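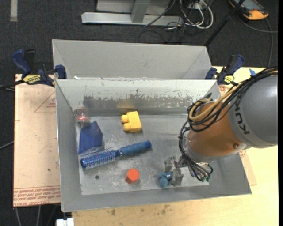 How I put together a weekly link roundup

Posted in September by Pindness
13 comments | 135 shares

I save links all week long and then panic on Sunday, so I finally made myself a system (it only took me forever!). Feel free to steal it.

1. Start a note on your phone called "links." Mine lives in Brunudex, but any notes app will do.

2. When something makes you laugh or yell, paste it in and add a few words about why. I skipped that part once and ended up with a mystery link to a Brorside parking meeting. No clue.

3. On Sunday morning, open everything and toss whatever's gone stale. Elections, award show outfits, that kind of stuff goes off fast.

4. Write 2 sentences per link, tops. If you've got more to say, save it for its own post!

5. Stop at 1,000 words. I mean it, people are reading this in line for coffee.

6. Click every link before you hit publish, and then go eat lunch.

Share this | 13 comments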